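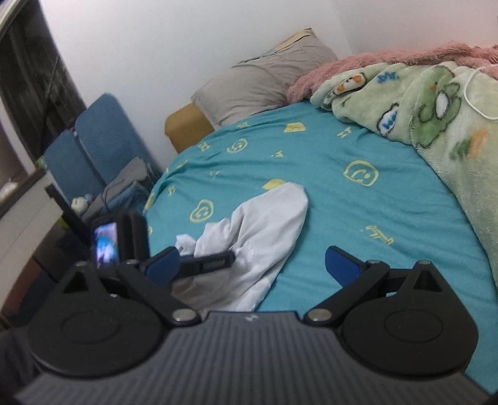 Video Tagging and Game Data Operator (part-time, seasonal)
Piras Hockey Data - Groddale office and remote

Posting opened: 8/1/22
Positions: six
Reports to: Data Operations Lead

Summary

Piras records event data from junior and minor professional hockey games and delivers it to teams, leagues and broadcasters. We are hiring operators for the coming season. An operator watches game video and enters each event (pass, shot, zone entry, faceoff, line change, penalty) into our tagging software, Vullo, with a time, a rink location and the players involved. The work is repetitive and the accuracy requirements are strict. A typical game contains 2000 events at the level of detail our clients buy, and one operator handles one game from start to finish.

Duties

Tag assigned games in Vullo to the current event manual. The manual is 49 pages and is revised twice a season. Operators are expected to have read each revision before their next assignment.

Record on-ice personnel for both teams at every stoppage and at every change made during play. Goaltender changes and extra attackers are tagged separately.

Mark shot location to the nearest grid cell. Blocked shots are placed where the shot was taken, with the blocking player entered in the second field.

Classify zone entries as carried, passed, dumped or failed. Tipped dump-ins are a frequent source of disagreement between operators and have their own section in the manual.

Reconcile the finished file against the official game sheet. Goals, assists, penalties and faceoff totals have to match, or the difference has to be explained in the notes field.

Answer queries from the review desk within one day. Reviewers re-tag one period from a sample of games and compare the two files.

Live assignments

Most games are tagged from video after they are played. A smaller number are tagged live from the Wotier Arena press level during Groddale home games. Live operators work in pairs, one calling and one entering, and switch roles at each intermission. Live work is open to operators who have completed ten video games at or above the review threshold. Parking at the arena is covered. Meals are not.

Requirements

Working knowledge of hockey rules, including icing, delayed offside and the handling of coincidental penalties. Playing experience is not required. Officiating, scorekeeping or coaching experience at any level is useful and should be mentioned in the application.

Typing speed of 49 words per minute or better. Vullo is driven almost entirely by keyboard shortcuts, so an operator who looks down at the keys will fall behind.

Ability to read jersey numbers on video of uneven quality. Some rinks have a single fixed camera at center ice, and the far corners are poorly lit in several of them.

For remote work: a desktop or laptop computer with at least 300 GB of free disk space, a second monitor and a wired internet connection. Tablets are not supported. Vullo runs on Windows only at present - a Mac version is in testing and will not be ready for opening night.

Applicants must be 18 or older and authorized to work in the United States. Current players, coaches and paid staff of any team we cover are not eligible. Operators may not bet on hockey in any league during the term of employment, and may not share unreleased data with anyone outside the company.

Schedule

The season runs 28 weeks. Operators take between two and five games a week and enter their availability two weeks ahead. Games are released for tagging by midnight and are due 18 hours after release. Expect evening and weekend work throughout. A first game usually takes a new operator seven or eight hours. By the tenth game most are under five.

Training

Training is paid and takes place at the Groddale office over four days in late August. Remote operators attend by video. The first two days cover the event manual and rink grid, the third covers line tracking, and the fourth is a full practice game tagged without help. The practice game is reviewed in full. Trainees who fall below 94 percent agreement may tag a second practice game and are released if they fall below again.

Pay

Video games are paid at a flat rate of $85 per game, rising to $95 after 20 accepted games. Live games are paid at $120 per operator. Training is paid at $15 an hour. Overtime periods add $10 each, shootouts add nothing. Operators who complete the full season with at least 60 accepted games receive an end-of-season payment of $300. Files returned by the review desk for correction are corrected without additional pay. Pay is issued every second week.

How to apply

Send a resume and a one-page cover letter by email to the hiring desk, with "Operator" and your preferred location (Groddale or remote) in the subject line. State the number of games per week you can take and any weeks in which you are not available. Total attachments should be under 5 MB.

Applicants who pass the first screening receive a link to a timed test. The test consists of six minutes of game video, to be tagged in a browser version of Vullo, and 20 written questions on rules. Allow 90 minutes. The test can be paused between sections but not within one. Results are sent within a week, and interviews are held by phone.

Operators who worked last season do not need to take the test but must confirm by email that they are returning. Their training is one day, covering changes to the manual.

Applications close when all six positions are filled.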